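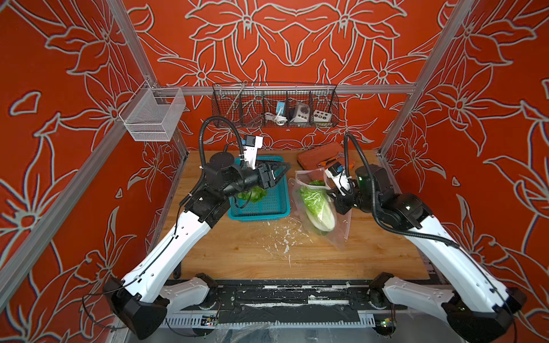 In Defense of the Basket and the Bag

Opinion
May 10, 2025

Print this article
E-mail this article

The most neglected piece of equipment in most kitchens is the one that holds the vegetables between the store and the plate. A household will compare knives for a month and then leave a head of cabbage to soften at the back of a shelf in the thin bag from the produce aisle. It is the position of this column that the putting away of leafy vegetables deserves to be treated as a kitchen task in its own right, with its own place, its own tools and its own share of the week.

The Luvero Center for Household Practice has taught food storage to adult residents of the Trumby district for some years. Its spring course drew 296 participants, and the surveys they completed on enrollment make uncomfortable reading. Most could name the correct temperature for a refrigerator. Far fewer had any settled habit for what to do with a cabbage once it was through the door. The usual practice was to place the whole shopping bag in the lowest drawer and to consider the matter closed.

There is a case for this, and it should be stated fairly. People come home tired. The drawer was built for vegetables, and it is reasonable to expect the drawer to do its work. A storage routine that requires half an hour will be kept for one week and then dropped. Those who write advice on the subject, the Center included, have too often described a kitchen with unlimited counter space and a cook with unlimited patience.

The answer is a shorter routine. Two containers are enough to begin with: an open basket with holes in it, and a clear bag large enough to take a whole head with room to spare. The basket receives whatever is to be sorted, rinsed or used that day. The bag takes whatever is to be kept. Everything else on the market, and there is a great deal of it, may be considered at leisure. 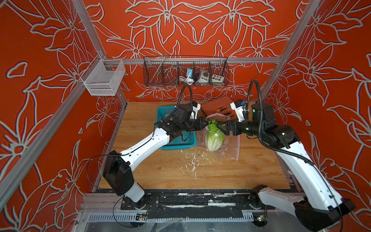 Napa cabbage partly inside a clear bag, with a perforated basket to the left.

The napa cabbage makes the argument well because it is an awkward shape. It is long and heavy at the base, and its leafy end tears if it is forced. A bag that fits it exactly is too small. The Prukeck guide to home storage, which the Center uses as its main text, advises holding the bag open fully before the vegetable goes near it, and our instructors have found no better instruction. Two pairs of hands make it easier. One pair can manage if the bag is laid flat on the table and the cabbage is slid in along the surface.

The clear bag also has an advantage that has little to do with freshness. What can be seen is more likely to be eaten. Opaque containers are handsome on a shelf, and the Center has no quarrel with them for flour or rice, but a leafy vegetable changes from day to day and ought to be inspected at a glance. A cabbage behind a plain sheet of plastic keeps its place in the cook's mind. One inside a lidded box is easily forgotten until the smell brings it back.

Objections to plastic are serious and should be met seriously. A bag used once and thrown away is poor housekeeping. A sturdy bag that is washed, dried over a bottle and used again through the season is a different proposition, and cloth serves well for those who prefer it, provided it is laundered. The Center's households were asked to reuse what they already owned before buying anything new. That request was followed more faithfully than any other part of the course.

The basket needs less defense, although it is frequently misused. Its openings are there to let water out and air in, and they can do neither if the basket is lined with a towel and then filled to the rim. Lettuce in particular suffers under weight. A head at the bottom of a full basket will be bruised by whatever is set on top of it, and the outer leaves will show the damage first.

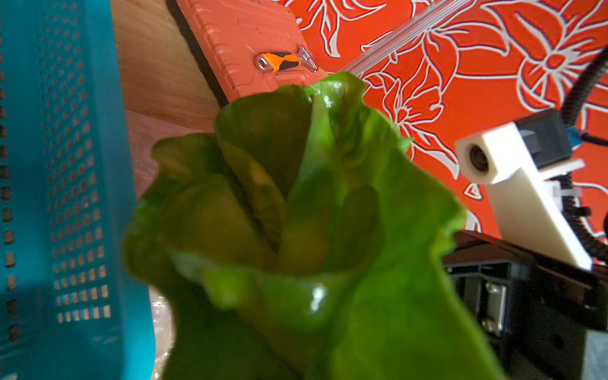 Green lettuce close up, beside the perforated wall of a teal-blue basket. A peeler with an orange and black handle rests on the cutting board behind.

Much is made of the outer leaves. Older manuals direct the cook to strip them before storage, and many people still do so without asking why. Our view is that they should stay in place unless they are torn or spoiled. They protect the heart of the head and may be removed at the moment of use – or, better, washed and put into soup. A peeler and a board may be kept within reach for the carrots, but the lettuce can do without both on the day it comes home.

A word is due on the table itself. The course held in the MacPherson building in May taught us that people will store vegetables properly where there is a clear surface on which to do it, and will not where there is none. The surface need not be large. It must only be free of mail, keys and yesterday's dishes when the shopping arrives. Scraps and crumbs will collect on it, as they do wherever food is handled, and they can be wiped away at the end.
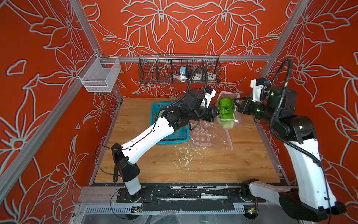
The question of cost arises in every discussion of this kind. The Center's small grants program set aside 2000 dollars for storage supplies and received 408 requests, a number that surprised those who had predicted indifference. The requests were modest. Families asked for baskets, for bags that close firmly, and in several cases simply for a printed card to fasten to the refrigerator door. These are not the demands of people who do not care about waste.

We therefore urge the district to include food storage in its adult education budget as a permanent item – with an hour of practice at a real table for every hour of lecture. Cooking classes are popular and well supported, and they should remain so. They commonly begin with a vegetable that is already fresh, clean and waiting on the board. Residents would be well served by instruction that starts earlier, when the bags are still on the floor by the door and the lettuce has to go somewhere.

The Luvero Center for Household Practice welcomes written replies from residents of the Trumby district.

Print this article
E-mail this article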